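Where Does Dust Go?
A Flolluma household science page for readers in Years 4 to 6

Dust is a mixture of very small solid particles. In a house, it contains skin flakes, fibres from clothing and carpet, soil carried in on shoes, pollen and tiny pieces of food. The amounts differ from home to home. A house near a gravel road collects more soil. A house with a dog collects more hair.

Most dust particles are too small to see one at a time. Scientists measure them in micrometres. One micrometre is one-thousandth of a millimetre. A grain of pollen may measure 10 micrometres across, and a human hair is often 60 micrometres thick or more.

Why dust settles on chairs

Gravity pulls every particle down. Large particles fall quickly. Small particles fall slowly and are carried along by moving air. When a door opens or a person walks past, the air moves and lifts some of the dust again. It then settles somewhere else.

Any surface that faces up will collect dust. Fabric also holds it on the sides. Woven cloth is made of threads that pass over and under one another, and there are small gaps between the threads. Particles lodge in these gaps. The front of a seat is a good place to look, and it is often missed during cleaning.

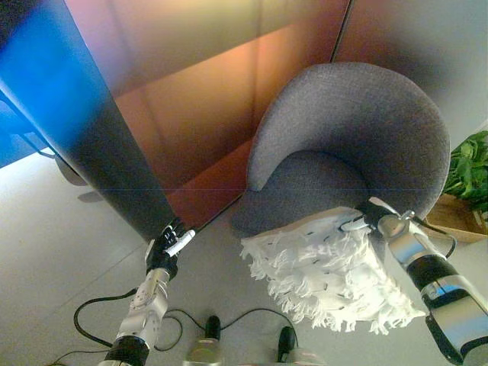
Dusting the front of a grey armchair.

How a duster works

A duster has two jobs. It must loosen the particles from the surface, and it must hold them so that they do not go back into the air. A flat piece of smooth plastic does the first job poorly and the second job hardly at all.

A fluffy duster head is made of many thin strands. Together, the strands have a much larger surface area than a flat cloth of the same width. More surface area means more places for a particle to stick. The strands also bend, so they can follow a curve or reach into a seam.

Some dusters use static electricity as well. When certain materials rub together, tiny charged particles called electrons move from one to the other. The charged strands then attract light bits of dust.
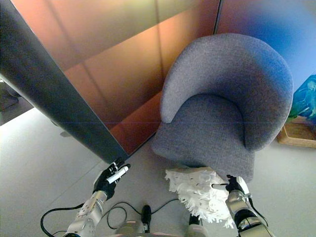
Shape matters when you plan a dusting job. A square box has flat sides and can be dusted in straight strokes. A tub chair is harder. The one in the picture has a rounded back that wraps around a flat, square seat, so there is a join where the curved part meets the flat part. Crumbs and fluff collect along joins of this kind. Dust the curve first, then the seat, then the front edge.

Dusting a fabric chair, step by step

1. Open a window if the weather is calm. Close it if the wind is strong.

2. Start at the top of the backrest. Loosened dust falls, and working downwards means you collect it on the way.

3. Move the duster slowly in one direction. Fast flicking throws particles into the air.

4. Hold the duster on its side and draw it along the lower front edge of the seat. 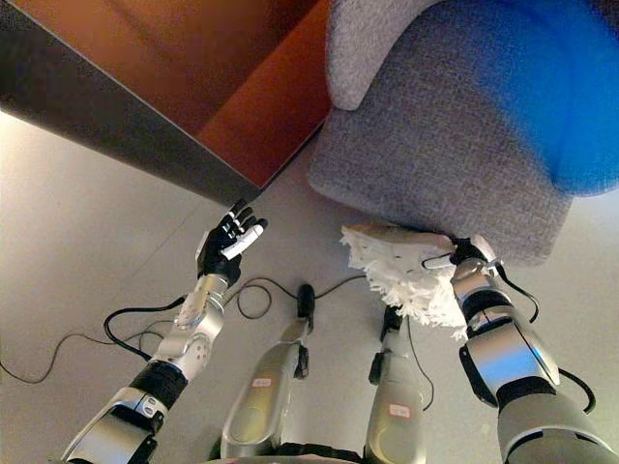 5. Take the duster outside and shake it, standing so that the wind blows away from you.

6. Wait 2 hours, then sweep or vacuum the floor. Some of the loosened dust will have settled there by then.

Gaps and corners

Air moves slowly in narrow spaces. The gap between a chair and the cabinet beside it is one example. Dust that drifts into the gap is not easily blown out, so it builds up. Small fibres tangle with hair and form soft grey clumps, which many people call dust bunnies.
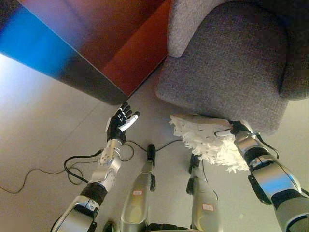

The clumps grow as more fibres catch on them. To clear a gap, ask an adult to help you move the chair. Sweep the floor behind it, then put the chair back in the same place.

Try it: the Wunstead tape test

You will need clear sticky tape, black paper and a magnifying glass.

Press a strip of tape onto the front of a fabric chair and peel it off. Stick it to the black paper and label it "before". Dust the chair. Press a second strip onto a spot next to the first one and label it "after". Compare the two strips under the magnifying glass. Look for fibres, grains and hair, and record the colour of each.

Words to know

Fibre: a thin thread of material.
Micrometre: one-thousandth of a millimetre.
Particle: a very small piece of something.
Static electricity: electric charge that has built up on a surface.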